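Speaker notes, film society evening, Dratville
March 5, 2018

Slide 1: title
Say hello, thank the projection crew by name, ask people to move forward if the back rows are full. Then go straight into the question: why do we keep treating subtitles as a hurdle?

I love this subject and I'll probably talk too fast. Slow down after the first clip!

Slide 2: the first one I ever saw
Tell the Windus story. The Windus was the old single-screen house on the hill, and in 2000 they ran a whole month of movies from other countries because the rental was cheap. I was dragged there by my sister. I remember being annoyed for one reel and then completely forgetting I was reading. By the end I would have sworn the actors were speaking English. (Pause here, lots of people will have had this happen to them and they like to nod.)

Slide 3: what a subtitle has to leave out
Play clip A, the kitchen argument from Lambrechts. Run it with the sound off first, then with sound and no titles, then the full thing.
Points to hit:
The mother talks for a long stretch and gets two short lines on screen. Everything else comes from her voice and the way she keeps drying the same plate.
The son's joke is a pun in the original. The translator dropped it and wrote a different joke, and it's a better joke. I will fight anyone on this.
Reading speed is the boss. If a line won't fit, something goes, and choosing what goes is real writing.

Slide 4: dubbing gets a fair hearing
Be generous here. Kids can't read that fast. Some people can't read small type at all. And a good dub is a performance, with actors working in a dark booth to match breaths. Play clip B, the train platform in Trestamum, dubbed version. Ask for a show of hands: who noticed the mouths? Who stopped noticing?

Slide 5: the audience is already there
This is the part I care about most. The Windus kept its ticket book, and the best night of that month sold 151 seats, for a slow movie about a ferry pilot with 3 songs in it and hardly any plot. People came because the poster was good and a friend told them to go. They always will, if somebody puts the thing on a screen and says when it starts.
Don't rant about distributors. One sentence, move on.

Slide 6: try it at home
Pick a movie you know by heart and watch it in a language you don't speak. You'll see cuts you never saw before. I did it with a musical and spent the whole evening looking at the extras, who were having a wonderful time.

Questions
Leave the Trestamum still up. If it's quiet, ask who has walked out of a dubbed movie and why.

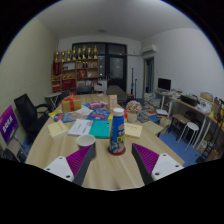 Griet Hoekstra wrote back that clip A should run with sound and no titles before the silent version, so that people hear the mother's voice before they start studying her hands, and that the ferry movie deserves a clip of its own even if slide 4 has to be shorter.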